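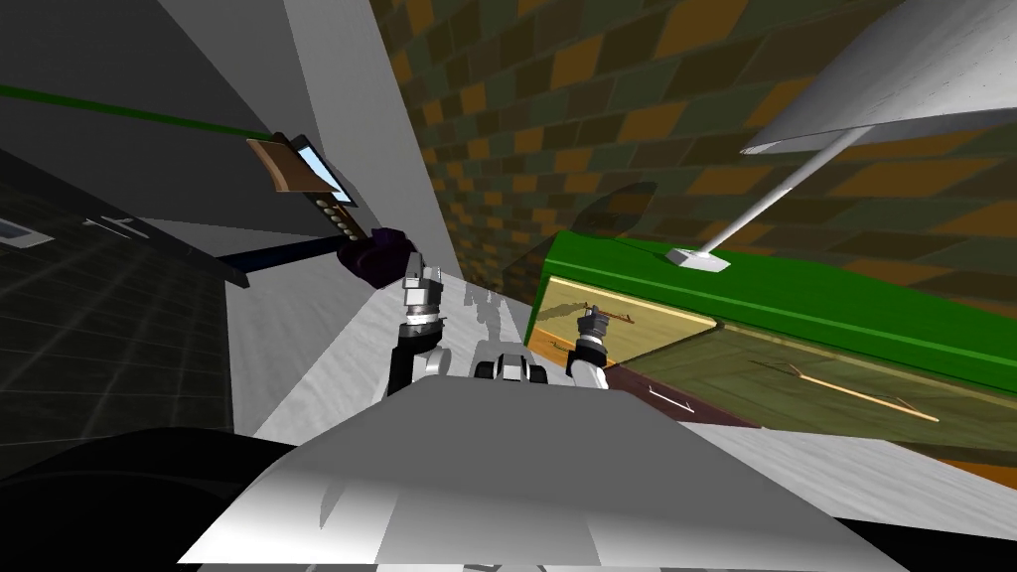

Figure 3. Robot's-eye view in the simulator, with the right gripper at the open upper drawer of the green cabinet.

Section 3: Your first drawer run

By now you should have the Gulico simulator installed and your club login working. Great, because this is where the fun starts! You'll be driving both arms of the virtual robot from its own point of view, the same view our Stelimthorpe team uses for the open-drawer challenge.

Before you begin
Close your browser and anything else heavy. The club laptops cope well enough, but they slow down once the shadows are switched on. Plug in both hand controllers and wait for the lights to go solid.

1. Start Gulico and choose Rooms, then Blackburn. Loading can take a minute the first time.

2. Set the view to Torso. The room may come up on a steep tilt, with the walls and floor running diagonally. Leave it for now and find your landmarks: the grey torso low in the view, the base down on the floor between the arms, and the green cabinet with the white lamp on top.

3. Squeeze each trigger once. Left trigger, left gripper; right trigger, right gripper. If they're swapped, press Swap Hands and try again.

4. Set arm speed to 500. Experienced drivers like 600, and you'll get there sooner than you think.

5. Bring the right gripper towards the upper drawer. Slow down as you get near and line up the fingers with the thin dark handle bar.

6. Close the gripper, then draw your hand straight back. Small movements are best.

7. Press Save Run and type your name. Runs are cut off at 4,000 steps, so save early if you're happy with it.

Note: The lamp is a loose object in this room. Bump the cabinet hard enough and over it goes, and the run scores zero. Keep your elbow high when you swing the right arm across.

Note: Colours and loose objects change when you press Shuffle. Don't learn the room by its tiles, learn it by where the cabinet sits.

Caution: If the tilted view makes you feel queasy, stop, take a break and switch to Level view in the Flekine menu. Level view is allowed in practice and at competition.

Caution: Do not press Reset All while someone else is on the same server. It wipes their run too.

Stuck on step 3? Declan Haslam looks after the controllers. For logins and lost runs, see Lertchai Khunthong at the front bench.

Section 4 covers closing the drawer again, using the left arm only.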